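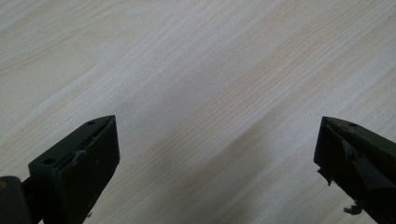
Re: Ivel hand-held gripper kit - worth the money?

On the Ivel list in February, someone wrote:
> The kit is $2,535 with 2 sets of fingers. Fledow has
> a cheaper one. Has anyone put real hours on the Ivel?

We've done 1,000 grasps with ours, all on a pale wood-grain tabletop. The handle and linkage are fine. The fingers are the weak point - the right one has a torn, ragged layer hanging off it.

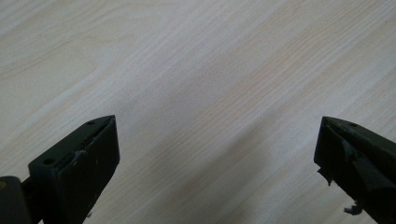 The left has only scuffs. Spare fingers are $244 a set, so budget for them. I haven't tried the Fledow and can't compare. Does anyone know if the Ullau fingers fit the same mount?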